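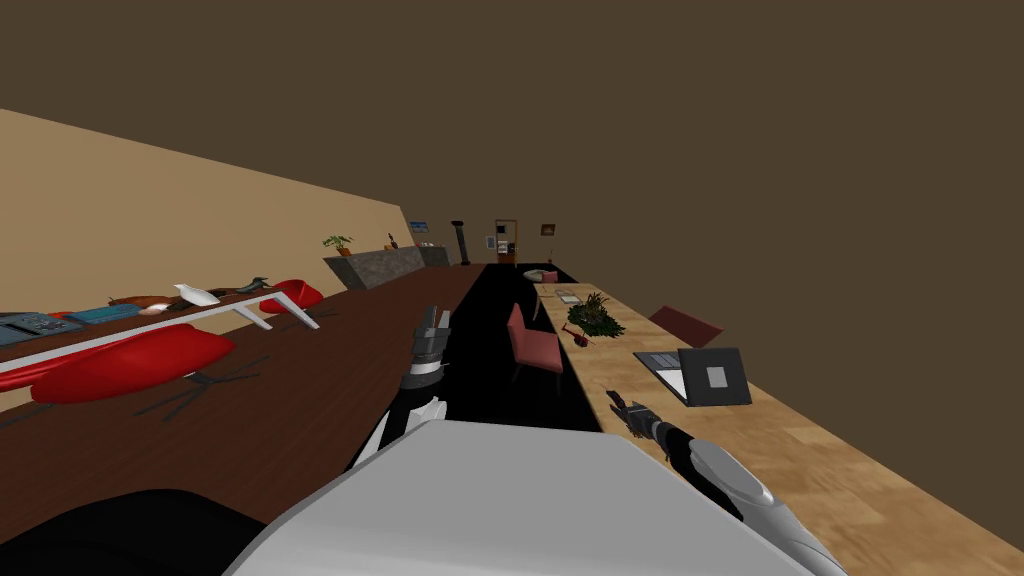
Vlasta Kos reckons the worst part of jury duty is the car park. She told me so before I'd even got my recorder going, and then she laughed and said no, the worst part is the waiting, but the car park comes close.

I'd rung her because Prarnley Magistrates' Court is about to lose its criminal sittings to Ilora, and she's spent years helping witnesses and victims get through the day there. I wanted to know what the move means for ordinary people (me included, I live two streets from the old courthouse!).

"It's an hour each way if you've got a car," she said. "If you haven't, there are 2 buses. Miss the early one and you're walking in after your matter's been called."

And what happens then? "Depends on the magistrate. You might get stood down till the afternoon. You might get a warrant, if you're the accused and there's no word from you."

The court listed 1,398 criminal matters last year, and 249 of those were family violence breaches, which is the bit that worries her. I asked whether video links would help and she pulled a face.

"For a mention, sure. For a woman giving evidence against her ex from the spare room, with the kids next door? I'd want to think hard about that one."

She told me about the Hirvonen burglary trial, years back now, when a witness got so nervous she hid in the loos until lunch. Vlasta sat on the floor outside the cubicle and talked to her about tomatoes. The woman gave her evidence at ten past two and was finished by three.

"You can't do that over a screen," she said. "Well, you can talk tomatoes, I suppose."

I asked about security too, after the scuffle on the Jirkell Street steps in June. She'd rather not discuss that while the charges are still before the court, fair enough, but she did say Ilora has a separate entrance for witnesses and Prarnley never has. She's glad of that much.

Will she make the drive herself? "I've already bought the thermos," she said, and went off to find her keys.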